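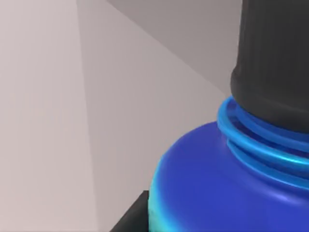
Robotics | Student Projects

Tirkard students take simulated grasping project into final round

Posted 08/09/2018

The robotics club at Tirkard Technical College has advanced to the final round of the Plomero Challenge, a student competition in which all manipulation tasks are run in simulation. The club's entry is a grasp controller for capped plastic bottles and similar household containers. It was one of 13 entries to pass the qualifying stage out of 36 submitted.

The qualifying task requires a simulated arm with a two-finger gripper to approach a bottle, close on the body, lift it clear of the support surface and hold it upright for the remainder of the trial. Each team submits a controller, which the organizers run against a fixed set of 1250 trials. Bottle position, orientation, fill mass and surface friction are changed between trials. Teams receive the list of parameters in advance but not the values used for scoring.

The Tirkard controller, named Ogura by the club, works from a single camera mounted near the wrist. At close range a bottle often extends past one or more sides of the camera's view, and its full outline is not available to the software. A rendered view from the project shows the condition: a blue bottle with a black ribbed screw cap fills much of the right half, and only a small part of one gripper finger is visible at the lower left, near the bottle body. The cap, the neck rings and the shoulder all run out of view on the right.

Ogura handles these views by fitting a partial profile. The software looks for the edge of the shoulder and the lower edge of the cap, estimates the direction of the bottle's axis from the two, and places the fingers below the shoulder where the body is widest. If only one of the two edges is found, the arm backs off along its approach path and takes a second view. The club limited the number of retries to two per trial to stay within the time allowance.

Glossy surfaces were the main source of error during development. Highlights along a curved shoulder can be read as an edge, which shifts the estimated axis to one side and causes one finger to make contact early. The bottle then rotates or tips before the second finger closes. An early version of the controller rejected bright pixels outright, but this also removed valid edges on light-colored bottles. The present version compares the candidate edge with the expected curvature of the shoulder and discards it if the fit is poor.

Background geometry is kept plain in the qualifying stage. Flat gray panels are used, with soft lighting. In the final round the organizers will add textured walls, a second light source and up to four other containers near the target. The club is generating its own training scenes to cover these conditions and plans to produce 3000 of them before the submission deadline.

Work on the controller began in February as an assignment in the second-year course on machine vision. The course version picked up square blocks and had no retry step. Club members carried the code over at the end of the term, replaced the block detector and rewrote the finger placement routine. Simulation runs are done on the shared machines in the Putlow Building, where the club has overnight access. A full set of trials takes one night on the present hardware.

Contact settings required separate attention. With the default friction model, a bottle held by two narrow pads could slide slowly downward during the hold period even when the closing force was within the permitted range. The club reduced the simulation time step during contact and widened the pad contact patch in the gripper model, both of which are allowed under the rules. The closing force was left unchanged. Runs with the shorter time step take longer, and the setting is switched back once the arm is moving in free space.

Entries in the final round are scored on completed lifts, with deductions for dropped containers and for contact with objects other than the target. Ties are settled by mean trial time. The organizers will run all controllers on the same machine and will publish the trial logs with the results.

The club meets in Putlow Building, Lab B, and is open to students in all programs. Prior experience with simulation software is not required. Students who wish to work on scene generation or log analysis for the final round should sign up on the sheet outside the lab.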